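Jikberg G2 Two-Finger Gripper

Parallel gripper for light arms, sold with a wrist adapter, cable and two sets of finger pads. Intended for retail and beverage handling trials, where the part to be picked is narrow and stands close to its neighbors.

Stroke: 68 mm
Fingers: 2, black, replaceable
Pad sets included: 2 (flat, grooved)
Cable exit: side, right or left
Controller: Kwon C11 or any controller with a matching serial port
Page updated: October 19, 2022

Choosing between the G2 and the Skustwood S4

Both grippers fit the same wrist adapter, so they can be compared on one arm without changing the program. The S4 has wider fingers and holds a can lower on the body. It needs clear space on both sides of the can. The G2 can take a slim can near the top, with the fingers coming in from either side, and suits racks with wire dividers between the lanes. 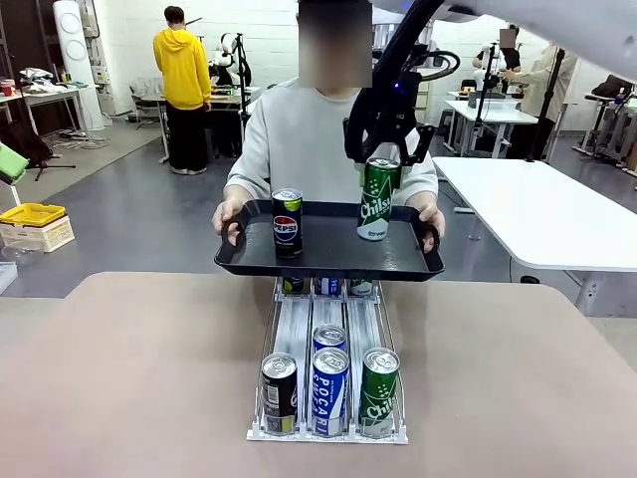 Grip height should be set before grip force. Start just below the rim and lower the fingers in small steps until the can no longer swings when the arm stops. Full and empty cans need separate force settings - the controller stores up to 11.

For transfers to a tray, program a short pause above the surface before release. Trays held by hand vary in height, and a fixed release point will drop some cans and press others down. The Drinton wrist sensor is a separate item and allows release on contact.

Not recommended for glass bottles or for cartons wider than the stroke. Pad wear should be checked after roughly 68 hours of use. Replacement pads are sold in pairs.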